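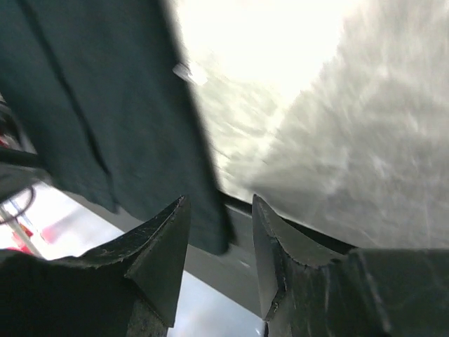

Leire Escobar
Speaker notes, 5/26/23
Talk: Stage volume and the small room

Slide 1. Title. Give the length of the talk and say questions go at the end. Check that the lapel mic is live before starting.

Slide 2. The room. Tullum holds 300 standing. Low ceiling, brick back wall, glass along the bar. The wall sends the snare back to the stage late enough to be heard as a second hit. Play clip A, drums only, no PA.

Slide 3. What the band asked for. Tunik is a five-piece: drums, bass, 2 guitars, voice. At first rehearsal every player wanted more of themselves in the wedges. Each request was reasonable taken alone. Total level at the vocal mic rose until the singer was hearing mostly cymbals.

Slide 4. Order of work. Start with the drum kit, as it can't be turned down at the desk. Lighter sticks, thinner cymbals, damping on the floor tom. Then guitar amps — tilt them at the player's head, off the floor, pointed across the stage. Only then open the wedges. Pause here. People will want to write this down.

Slide 5. Monitor mixes. Vocal first in every wedge. Kick and bass left out unless asked for. High-pass the vocal at the desk. Ring out with the singer standing in position, hand on the mic, since a cupped mic feeds back at a different frequency.

Slide 6. Miettinen tour, November. Same method, different band. Skallitz supplied the desk and the load-in was late, so line check only. The saved file from Tullum was loaded as a starting point and it was wrong for the room in the low mids. Say so plainly. A saved mix carries the names and routing; the EQ has to be redone.

Slide 7. Input list. 63 lines in the festival version, most of them unused by any one act. Do not read it aloud. Point out the spare vocal line and move on.

Slide 8. Clip B, full band, same song as clip A. Let it run to the second chorus. If the playback level is low, ask the booth — do not talk over it.

Questions. Likely ones: in-ears (cost, ambient mics), drum screens (reflections onto the drummer), who pays for extra rehearsal time.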